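Reserving and Setting Up a Workbench at the Adville Shared Workshop

Last updated 2/29/20

These instructions apply to all members who wish to use a workbench in the Parkeck building. Members who have not completed the safety orientation must do so before making a first reservation.

Before You Reserve

Decide how long the work will take and whether it will need power. Benches are reserved in blocks of two hours. A member may hold no more than 5 open reservations at one time. Requests for the same bench on consecutive days are accepted, but the bench must be cleared each evening.

Large items may need a bench with a slotted metal top. Measure the base of the item and compare it with the bench sizes posted at the front desk. No item heavier than 100 pounds may be placed on any bench without approval from the office.

Making the Reservation

1. Sign in to your account and open the Workshop page.
2. Select Parkeck as the location. The Sterunness building has a separate calendar and does not share benches with Parkeck.
3. Choose a date and a starting time.
4. Enter a short description of the work. "Project" or "personal use" is not enough; "refinishing a chair seat" is.
5. Select Submit. A confirmation number will be sent to the address on your account.

If no confirmation arrives within one business day, contact the office at extension 167.

Setting Up

Check in at the front desk and collect the bench card. Inspect the bench top and report any damage on the back of the card before unpacking. Damage that is not reported at check-in may be charged to the member who used the bench last.
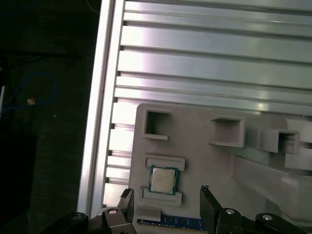
Clamps, mats, and hand tools may be borrowed from the tool window. Place a mat under any item with sharp feet or rough edges. Fasteners used in a slotted top must be the type issued at the window, as other sizes can jam in the slots. Tighten them by hand first, then finish with the wrench supplied.

Extension cords may not cross a walkway. Members who need power away from the wall should request a bench in the Cunha Room, which has outlets overhead.

Clearing the Bench

Begin clearing the bench 15 minutes before your block ends. Remove all fasteners, brush out the slots, and wipe the top with a dry cloth. Do not use water or spray cleaner on metal surfaces. Return borrowed items to the tool window and leave the signed bench card at the front desk.

Changes and Cancellations

Reservations may be changed online until noon on the day before. After that time, call the office. Members who miss three reservations in a calendar year will be asked to reserve in person until the following July.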